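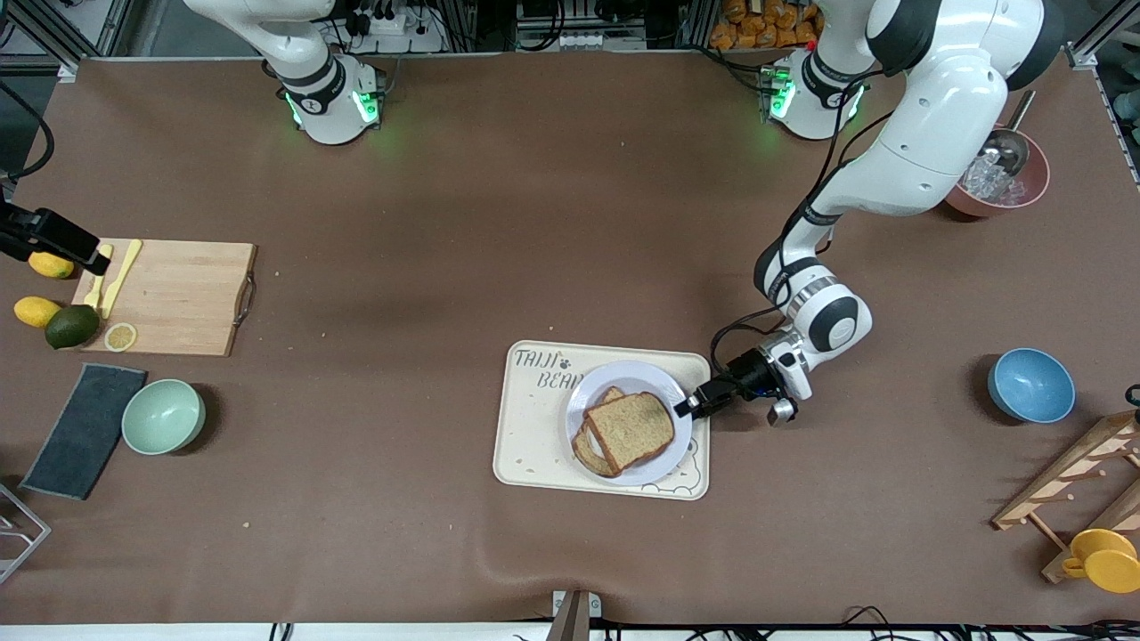
Two slices, a bear tray, and more citrus than any sandwich needs.

I have my doubts about breakfast trays. Soledad Moya swears by hers and says a tray makes you sit down and eat like a person, and she sent me a link to one called the Vedulell that costs more than my toaster did. I read 22 reviews. Most of them talked about how it looked.

So fine, bread on a plate, plate on a tray. I can see the point if you're carrying it upstairs. On a table you've already got a table. The rim is supposed to catch the crumbs, and I'm not sold on that either.

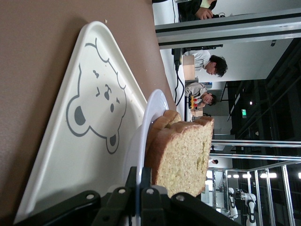

Bear, bread, and one crumb that missed the tray.

The yellow knife and fork I like more than I expected to, though I wouldn't trust plastic on a lemon with a thick skin. Gebhard Baumgartner claims a squeeze of lime on buttered whole wheat is worth trying. I tried it in October and went back to jam. The bear can stay, I guess. I'm still not buying the Vedulell.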